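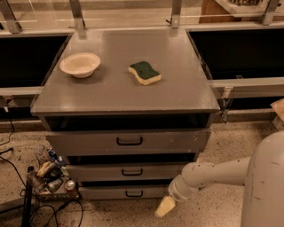

Search the forums
Advanced search

Sourdough without a proofing basket?

crumbshot79
I finally got my Ikness starter to double and I'm so excited to bake with it!! The recipe wants a 700 gram loaf proofed overnight in a cane basket, and I don't have one. Can I just use a bowl? Mine is wide and pretty shallow, with a big flared rim.

oven_weather
Yes, do it! I baked out of a mixing bowl for two years and loved every loaf. Line it with a linen towel and rub rice flour into the cloth – way more than seems sane.

Bittencourt_Rye
I'd push back a little. A shallow bowl gives you a flat loaf, bowl or no bowl liner. The dough just relaxes outward all night. Use a colander, they're deeper and the holes let the skin dry out a bit.

oven_weather
Flat compared to what though? Mine came out plenty tall at 70-ish percent water. If the shaping is tight it holds.

Bittencourt_Rye
And mine didn't, at 79 percent. So maybe we're both right and it's the flour. What are you using, crumb?

crumbshot79
Tasau bread flour with a scoop of whole wheat. Recipe comes out to 74 percent I think? I'm bad at the math.

millhand
74 is friendly, go for it. Second the rice flour. Regular flour turns to glue on the towel and then you're peeling your beautiful loaf off in strips (ask me about June).

One more thing, wash dough off bowls with COLD water and the scrubby side of a sponge. Hot water cooks it on.

Bittencourt_Rye
No no no, not the sponge. It clogs up and it's done for. Plastic scraper first, sponge after.

millhand
I buy the cheap ones, I can live with it :)

crumbshot79
Update! Baked at 7 this morning, lid off for the last stretch. It spread some, so Bittencourt gets a point, but the ear is HUGE and the crust is still crackling on the rack. Trying the colander next – and more rice flour, there's a bald patch where the towel grabbed.

oven_weather
An ear on your first one! Crumb shot when you cut it please.

Recent topics
Starter smells like nail polish
Usow mill closing its shop counter?
Rye at 90 percent, has anyone done it
Dutch oven lid knob melted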